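The Ice Cream Cone

The box from Skurneck came in August and sat unopened in the hall until the weather turned. She had ordered it late one night after her son moved to Luvside with the baby. It held a toy ice cream cone, and it had cost less than the shipping.

When her son was small he had owned one like it, with a white fluffy ball on top and an orange cone. He carried it everywhere for two years. It went into the bath and under the car seat, and once it went into the oven, where she found it before she turned the dial. Then the family drove 1060 miles to the new house and the cone was left behind on a motel windowsill. He cried through most of a state. She told him they would get another one, and they never did.

She opened the box with a kitchen knife. The ball was softer than she remembered. She set the toy on the black table in the back room and it rolled onto its side, so she let it stay that way and went to make coffee.
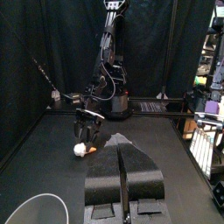
Her son called while the coffee was dripping. The baby had a tooth. The heat in the apartment was working again, and the man from Verhoeven had charged them for two visits when he had only made one. She told him to write a letter. He said people didn't write letters anymore, and she said that was why they worked.

She asked if he remembered the ice cream cone.

"What ice cream cone?" he said.

"The toy one. You left it at the motel."

He thought about it. He remembered the motel, or at least the pool, which had been drained. He remembered a vending machine with orange crackers. He didn't remember any cone.

"You cried," she said.

"I was five. I cried about everything."

She had been ready to tell him about the box. She had thought he would laugh, or go quiet for a second, and then say the baby would love it. Now she poured the coffee and asked about the tooth again — which side, and was it top or bottom. Bottom, he said. On the left.

After they hung up she went back and picked up the toy by the orange end. She pressed the ball with her thumb and watched it fill out again. There was a padded envelope in the drawer from the Grultivach catalog, used once, with plenty of room to write over the old address.

She wrote the baby's name on it in block letters. She put the cone in, then took it out and looked for loose threads, then put it in again and taped the flap down on both sides. The post office closed at 5. She drank half the coffee standing up and went to find her coat.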